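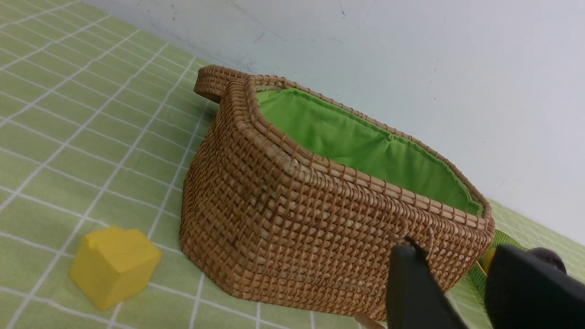 Woven basket with a green liner, on a checked-line tablecloth.

Trimusari Hotel Breakfast Notes

README, last revised Tuesday, November 4, 2025

What this is

A collection of written notes on hotel breakfasts, kept by Ildikó Bozsik over several years of traveling for work and, when work allowed, for fun. It started as a text file called "eggs" and got out of hand. The notes cover 27 hotels, most of them small, nearly all of them in towns where the train stops and then seems to think better of it.

If you are looking for luxury resorts, infinity pools or a man who carves melons, you want a different dataset. Two of the hotels have a pool. One of the pools had a sign on it.

Why breakfast

Rooms are photographed by professionals on the sunniest day of the year. Breakfast is served every morning by people who have been up since five, and it is much harder to fake. I have stayed in places with a lovely lobby and gray sausages, and I have stayed above a tire shop where someone's aunt made plum dumplings to order. Guess which one I went back to.

What's in the files

hotels.csv has one line per hotel, with town, price band and whether breakfast is included or merely "available."

mornings.csv has one line per breakfast eaten. The hotel column matches hotels.csv except for the Kratochvíl, which I spelled three different ways before giving in and copying it off the receipt. The old spellings are still in the early rows. Search for "Krat" and you'll catch them all.

notes.txt is the long one. Free text, in date order, unedited apart from removing the name of one night porter who asked me to.

Columns in mornings.csv

arrived: the time I sat down. Local time, except on the Ivier trip, when my watch and I disagreed for a whole weekend.

coffee: 1 to 4. A 1 came out of a machine with a picture of a coffee bean on it. A 4 made me late for something.

bread: 1 to 4, same idea. Toast made from yesterday's good bread scores higher than fresh bad bread. This has been argued with me and I have not moved.

eggs: text. "None" means there were none. "Eggs" means there were eggs and I have nothing to add.

noise: low, medium, or school group.

back: yes, no, or a blank. A blank means I would go back if someone else were paying.

How the scores were made

By me, at the table, usually before the second cup. Nothing was averaged or adjusted afterward. I did try a more scientific version in April, with a printed form and a sharp pencil, and the waiter at the Bodel took me for an inspector. Service improved so much that I had to throw out the whole stay. The form has been retired. The Bodel rows you see are from an earlier visit, when I was treated like everyone else and waited quite a while for a spoon.

Known problems

The prices are what I paid at the time and should not be used to plan anything. Some hotels have changed hands and at least one is now a dentist.

I don't eat fish before noon. The herring at the Ivier gets a lot of praise from other guests and no score at all from me – take that as you like.

Winter is thin. I travel less when it's cold, and my opinion of everything gets worse, so you may be better off without those rows anyway.

Rows from the Kratochvíl are too generous. I know it and I'm leaving them in. The owner brings a pot of apricot jam to the table without being asked, and I lose all judgment.

There is one duplicate. I went back down for a second breakfast on the same morning and recorded both.

What people have used it for

Planning a rail trip, mostly. A friend used the noise column to choose a place for her honeymoon, and they're still married. Someone wrote to say they were building a model to predict coffee from room price. I'd be glad to hear how that went, though from reading the file with my own eyes I don't hold out much hope for it.

License and credit

Use it for anything you want. If you print any of it, put Ildikó Bozsik and Trimusari somewhere on the page. If you own one of the hotels and dislike your row, I'm happy to come back and try again, as long as I pay for my own room and you don't tell the kitchen.

Changes in this version

Added 3 hotels and took out one I had apparently only walked past.

Fixed the decimal commas in the price column.

Split "tea" off from coffee after complaints. Most of the tea cells are empty – I don't drink it, so those depend on whoever was sitting across from me.

Still to do: the paper notebook from the Ivier trip, which has jam on it from a different hotel altogether.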